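Guides > Sikano Gazetteer > Contributing > Setting up a new town entry

We use cookies to remember your language and your place in the guide. Accept | Change settings

Section 4: Setting up a new town entry

Welcome back, and well done if you have come straight from Section 3. By now you should be signed in to Sikano and able to see your county list down the left of the screen. In this section we'll add a town from scratch, with its names, its position and its neighbours. Do put the kettle on first, as it takes a little while the first time through.

We'll use Nidport as our worked entry, because it has a couple of awkward features that you are bound to meet sooner or later – a second name in another language, and a boundary that has moved. 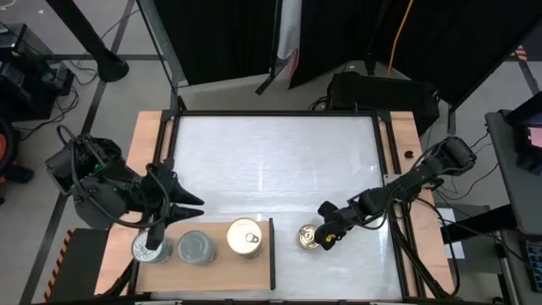

Before you create anything, please search for the town under every spelling you know. Our index treats accented letters as separate letters, so a search for the plain spelling won't always bring up the accented one. Genowefa Kaczorowski spent a whole November evening merging doubled entries and would dearly like not to spend another.

1. Open the county list, choose the county and press New Place. A blank form opens with the cursor in the Main Name box.

2. Type the main name just as it appears on the town's own signs and official papers. Leave out words such as "town" or "borough" unless they are truly part of the name.

3. Press Add Name for each further name, and pick the language from the list. If a name is no longer in use, tick Former and fill in the last year you can find it in print.

Note: A nickname is lovely to have, but it belongs in the History box and not among the names.

4. Enter the position. Use the main square or the principal church if there is one, and the town hall if there isn't. Two decimal places are plenty for a town.

5. Fill in the height above sea level in metres. For Nidport we typed 39, with no unit after it, as the form adds the "m" for you.

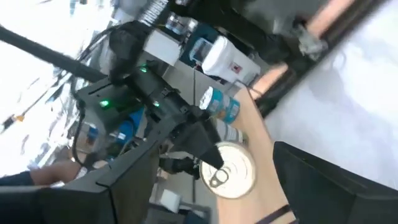 6. Move on to Neighbours and press Link. Start typing the name of the nearest larger town, in our case Callgate, and choose it from the list that drops down. Sikano works out the distance and direction itself and will put the matching link on the Callgate page too.

Caution: Don't type a distance by hand over the one that is worked out. The two pages will then disagree, and the only cure is to remove the link and make it again.

7. Write your summary. You have up to 770 characters, spaces included, so say what kind of place it is, which river or road it stands on and what the county town is, and leave the railway quarrels for History.

8. Press Save as Draft. Your entry goes to the county editor, who will either publish it or send it back with a friendly note.

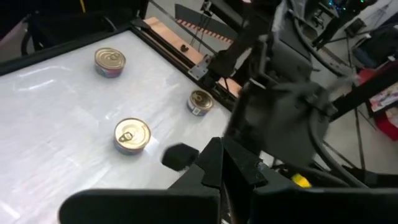
Cans with ring-pull lids on a white tabletop.

When a boundary has moved

Open the Area tab and press Add Period. Give the older boundary its own start and end years, then add the present one with the end year left blank. If you are working from the Ziółkowski county lists, quote the page number in the Source box (Nidport is on page 206) so that whoever checks your entry can go straight to it.

Note: Villages absorbed by a town keep their own entries. Set their status to Merged and link them to the town, but please don't delete them, as other pages may still point there.

Questions about names go to Dariusz Jasińska, and questions about boundaries to Zofia Malinowski. Both are very patient.

Last updated: Dec 29, 2019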